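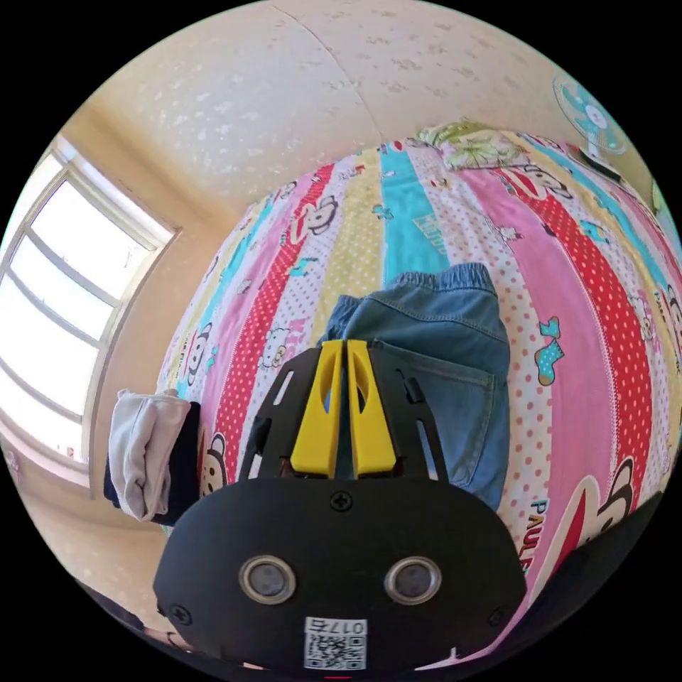
One of the commenters on our first draft asked why we picked sleep at all when half the year group was doing phones. Fair point. Answer is we are all tired and wanted to know if it was just us.

Home | Projects | Year 12 | Reports | Contact

Sleep and bedtime habits at Clarnbridge – group report
April 15, 2019

What we did. Paper survey, handed out in January, boxes by the canteen and the library. 421 forms back. Asked for bedtime on a school night, wake up time, how long to drop off, what sort of bedding, room shared or not. Last question was a free box and most people left it blank.

What we found. Most common bedtime was after eleven. People sharing a room said they took longer to drop off, but the gap was small and we didnt test it properly. Bedding made no difference we could see – cotton, fleece, whatever. Heavy duvets got a lot of complaints in the free box. Noise came up more than light, mainly from people living on Strachan Road (lorries).

We also kept sleep diaries ourselves for 9 nights. Five of us started, two stopped filling it in over the weekend. So the diary bit is weak and we have only used it for the chart in the appendix.

Problems. Wanted 1,000 forms, got nowhere near. Question 4 was badly worded, some poeple gave the time they got into bed and some the time they fell asleep. Should of piloted it. Also no Year 7s as they were on a trip.

If we did it again – shorter form, one clear bedtime question, and ask about naps.

5 shares | 3 comments

did you ask about caffeine?? feels like a big gap

Strachan Road lorries are awful, can confirm. They go past until gone midnight

Where is the appendix, link goes to the Year 12 page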